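Our group (Intan Rondonuwu, Yusri Yeoh and me, Sekar Ong) picked the kitchen for our room study, and I'm so glad we did! The assignment was to look at how one white kitchen fits its storage, its oven and its sink together, and then to suggest changes that a renter could make in a weekend.

We started with the fronts. Everything is white with silver bar handles, and we all loved how calm that looks. Yusri drew the elevations, Intan did the materials, and I wrote up the corners, which turned out to be the fun part.

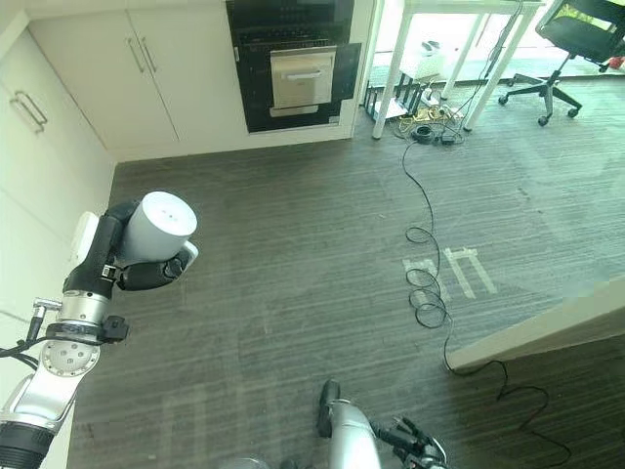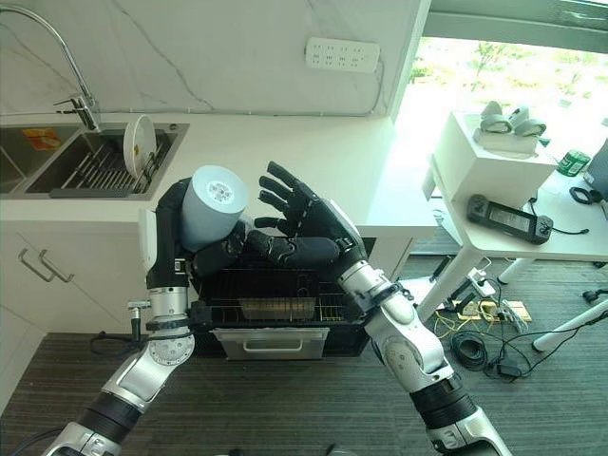
Intan's favorite find was the contrast between white fronts and black appliances. We tried 3 color schemes on paper and kept coming back to the original, just with warmer lighting (Yusri wanted green doors and lost the vote).

For storage we sketched a set of stackable canisters, 16 in all, sorted by how often a person cooks with what's inside. Flour and rice go at waist height, baking stuff goes next to the oven. Amirul Entili from the other group asked if it would work in his tiny apartment, so next we're redrawing the plan at half the width!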